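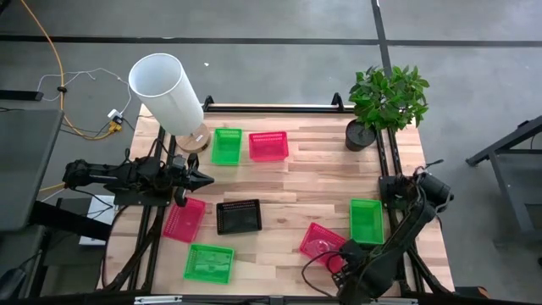
Do small plastic baskets help with a messy desk or side table?

Only if you decide what each one is for before you put anything in it. Bought by the armful and filled in a hurry, they give you the same mess with walls around it.

I've been suspicious of basket advice for years. Most of it comes from people who sell baskets. The usual method goes: buy a matching set, pour everything in, admire. Come back in December and you'll find a dead battery, a hair tie and a key to something, now with a grid pattern pressed into the dust. So this is a slower way, and it uses fewer baskets than you were planning on.

What you need

A clear hour, a damp cloth, a tape measure, and whatever mesh baskets you already own. Don't buy any yet. A bin bag helps.

Step 1. Take everything off

That includes the lamp and the plant. People tidy around a lamp for years and never find out what's living behind it. Wipe the top and let it dry before anything goes back.

Step 2. Put the big things back first

The lamp goes in a back corner with its base fully on the table. A tall shade can hang past the edge if no one walks there. If they do, turn it or move it in. The plant takes the other back corner, with a saucer under the pot. I have read that a plant "finishes" a desk. It takes up room and drips, but I like mine, so it stays.

Step 3. Sort what's left into piles

Do this on the bare tabletop, with no baskets in reach. Piles should be things you use together: pens and tape, chargers, mail you have to answer. If a pile has no name, most of it belongs in the bin bag. Mirjana Hodžić, whose sewing table I helped clear, got from a heap down to 3 piles and argued for every button.

Step 4. Match a basket to each pile

Shallow trays suit flat things and pens lying down. Deeper baskets suit cords. Mesh lets crumbs and pins through, so small bits want a little cup or bowl inside the basket. Measure anything that has to fit a shelf: a 200 mm gap will not take a 200 mm basket once your fingers are in there too.

Step 5. Be careful with colour coding

Green for stationery and pink for bills sounds clever. It lasts until someone else uses the table. I use colour only where two baskets are the same size, and I put a paper label on both anyway.

Step 6. Leave the middle empty

If the baskets cover your working space, you have too many. Stack the spares in a cupboard and see if you miss them over the next 33 days. I never have.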